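Talel Table Sorting, notes for users of the data

What is inside

Talel is a small collection about sorting light waste on a table. The things are ordinary: paper balls, plastic wrappers, drink cans, water bottles. They go into felt bins. I prepared this card so that a new person can understand the folders without writing to me first.

There are 300 episodes in the main part and 700 single pictures in the extra part. The two parts do not overlap.

Bins

We use 3 grey felt bins with dark lining. They have soft walls and rounded corners, and after some weeks the walls begin to sag. Please do not take the shape of a bin as fixed. The position is also not fixed: before each session the bins are placed again by hand, sometimes in a straight row, sometimes on a slant.

In the labels the bins are called left, middle and right, always as they appear in the picture. The names do not say which material belongs inside. For that, read the file rules.txt of the session, as the rule was changed in July.

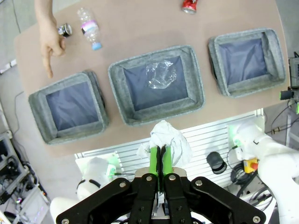
Paper ball held in view; a clear wrapper in the middle bin, cans and a bottle still outside.

Items

The labels have 4 classes: paper, wrapper, can, bottle. Paper is office paper crumpled by hand, so no two balls are equal. Wrappers are the most difficult class. Clear plastic on a dark lining can be seen quite well, but on the beige table its border is often lost, and two labellers may draw it differently. When they did not agree, I kept the larger outline.

Cans and bottles may lie on the side or stand. If an item is only partly visible, it is labelled when its class can still be recognised.

Hands

A person's hand may be visible near the items or pointing to a bin. Hands are not labelled. Pointing is not an instruction in this version, and please do not use it as ground truth for the target bin.

Known problems

Folder Hartono has a few double file names. Folder Trivico has no rules.txt; use the one from Hartono.

Contact

Syahrul Mangundap. Please write the session name in the subject of the message.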